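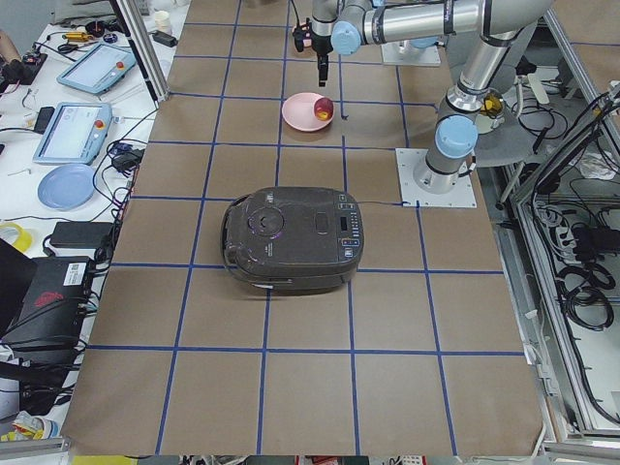
Conov Kraft Paper Counter Roll

Product overview
Specification
Ordering and pack sizes
Care and storage
Questions about this product

The Conov counter roll is an uncoated brown kraft paper for covering worktops, packing benches, market stalls and trestle tables. It is supplied on a plain cardboard core and fits any horizontal dispenser that takes a core of standard bore, including the Wivel wall bracket and the Wivel bench cutter. It can also be used without a dispenser, unrolled by hand and cut with scissors or a knife.

The paper is made from unbleached pulp. One side is smooth from the drying cylinder and the other is slightly rough. For table covering we recommend the smooth side up, as pens and pencils mark it more cleanly and crumbs brush off more easily. For wrapping, either side may face out.

Specification

Material: unbleached kraft pulp, uncoated
Colour: natural brown
Weight: 90 gsm
Roll width: 1,000 mm
Finish: smooth one side, rough the other
Core: cardboard, no end plugs
Edges: clean cut, not deckled
Printing: none

Colour varies between batches. The change is slight within a single delivery but can be clear between orders placed months apart. If a run of tables has to match, order all the rolls at once and tell us when ordering that they must come from one batch.

Covering a table

Clear and dry the surface. Unroll the paper along the length of the table and leave an overhang of at least 50 mm at each end. Let the sheet lie flat before fixing it. Paper that has been stored in a cold room will grow slightly as it takes up moisture from the air, and a sheet fixed too early may lift into waves along the middle. An hour is normally enough.

Fix one end first, underneath the table edge if possible. Draw the sheet towards the other end with flat hands and fix that end, then the long sides. Do not pull hard on the corners. Kraft of this weight has good strength along the roll but tears more readily across it.

On tables wider than the roll, lay two lengths side by side with an overlap of 30 mm. The upper sheet should be the one nearer the person working, so that items pushed away from them do not catch the joint.

Tapes

Most cloth and paper tapes hold well on this product. Low-tack masking tape can be lifted within a few hours if it is peeled back slowly at a shallow angle, though it will take some surface fibre with it. Cloth tape should be treated as permanent. It will outlast the sheet, and the two are best removed together.

Tape may be used to mark out areas on the sheet for sorting, laying out parts or pricing goods. Mark the positions in pencil first and work from the centre outwards. Dark tapes show up best against the brown. Yellow and buff tapes are hard to see under warm lighting.

Fillaveo 48 mm cloth tape is stocked in black, dark blue and white and can be added to any roll order. It tears by hand across its width.

Heat, water and food

The paper is not heat resistant. Do not place pans, baking trays or irons directly on it. Appliances with feet may stand on the sheet provided that the maker's instructions allow them to be used on a paper surface. Where they do not, cut an opening or use a heatproof mat beneath.

Uncoated kraft absorbs water. A small spill can be blotted without harm, but a wet patch left under a heavy object will weaken and may mark the table below. Oil passes through quickly and leaves a dark spot that does not dry out. For oily work, use the Conov lined roll, which has a thin barrier layer on the rough side.

This grade is not sold for direct contact with unwrapped food. A separate food grade is listed under Catering Papers.

Ordering and pack sizes

CKR-1: single roll, in a paper sleeve
CKR-2: pack of 2 rolls, boxed
CKR-P: full pallet, 31 rolls, upright, strapped

Single rolls and packs are sent by parcel carrier. Pallets need a firm, level place for unloading and someone present to sign. Please state at checkout if a tail lift is required. Pallet orders for Nugroho trade account holders are charged at the contract price, which appears once you have signed in.

Cut lengths and narrower widths are available to order. The minimum for a cut width is one full roll, and the offcut is supplied with it unless you ask us to recycle it. Made-to-size rolls cannot be returned.

Care and storage

Store rolls on end in a dry room, away from outside walls. Rolls kept on their sides for long periods may develop a flat, which causes uneven feed in a cutter. Keep the sleeve on until the roll is needed. Sunlight fades the outer turns, so discard the first metre of any roll that has stood by a window.

Used paper can go in ordinary paper recycling once tape has been removed. Sheets heavily marked with oil or paint should go in general waste.

Questions about this product

Will it fit the older Wivel bracket with the fixed bar?
Yes. Remove the two end collars first. The collars are not needed with a roll of this width.

Does ink bleed through?
Ballpoint and pencil do not. Broad spirit markers will, and a second sheet should be laid underneath.

Is there a heavier weight?
A 120 gsm roll is due in February. It will carry its own product code and will not replace this one.

Can I order a sample?
Yes. Add code CKR-S to the basket. Samples are A4, folded once, and sent by letter post.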